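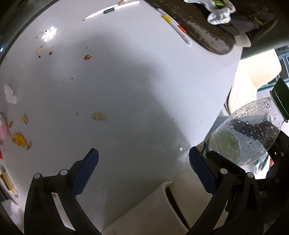
3.2 Surface clutter at the end of a work session

Shared tables were surveyed at the Testbridge site over the month of September. The site has 32 tables with white tops, used in turn by staff from several departments, and no table is assigned to one person. We recorded what was left on the surface when a user signed out, before any cleaning took place. A total of 310 sign-outs were logged. Sessions shorter than one hour were left out, as were sessions in which the table was handed directly to another user.

Items were sorted into two classes. Class A covers drink containers and food packaging, whether full, partly full or empty. Class B covers writing tools, which includes pens, pencils, markers and any loose cap or refill that belongs to one. Paper, electronic equipment and clothing were recorded on a separate sheet and are treated in Section 3.4. Crumbs and similar residue were noted as present or absent and were not assigned to a class.

The two classes behave differently. Drink containers were left on their own more often than with other items, and they were usually found near an edge of the table. Writing tools were found in small groups, with ends touching or barrels crossed, and mostly in the half of the table away from the seat. Both classes were present together in 67 of the logged sign-outs. Figure 1 shows items of both classes on a white tabletop: a clear plastic bottle with a dark green screw cap, lying on its side, and two white pens placed almost end to end. A marker-like stick with a yellow and an orange-red band lies apart from the pens, and there is a small reddish-brown crumb on the surface.

Figure 1. Class A and Class B items on a white tabletop. Droplets are visible on the shoulder of the bottle.

The position of a bottle was coded as upright or lying. This distinction matters for the clearing order proposed by Žukauskas, in which lying containers are removed first and writing tools last. A bottle on its side takes up more of the surface and can roll against lighter items, so that a pen recorded in one place may be moved before it is picked up. The Manar checklist makes no such distinction – it lists all containers under one heading and clears them from left to right. We used the Žukauskas order for coding and the Manar headings for the item names.

Droplets on a container were entered in the remarks column only. They may be on the inside or the outside of the wall, and the coders were told not to decide between the two from a picture. The fill level was likewise entered only where the coder had handled the container. Labels were coded as present, partial or missing, without regard to brand.

Slim white items were the main source of disagreement. On a white top their outlines are weak, and a pen with a white barrel can be read as a marker when its tip is hidden. Coders relied on colored bands, grip sections and tips to tell such items apart. Where none of these could be seen, the item was entered as "writing tool, type unknown". Each record was coded by 2 people working separately, and differences were settled by going back to the table log.

The Drakik scale was then applied to each record. It gives one point per item, with an extra point for any item that lies across another. Residue adds nothing to the score – a table with crumbs and no other items is therefore rated as clear, although it would still need to be wiped before the next session. Scores by table and by length of session are given in Section 3.3.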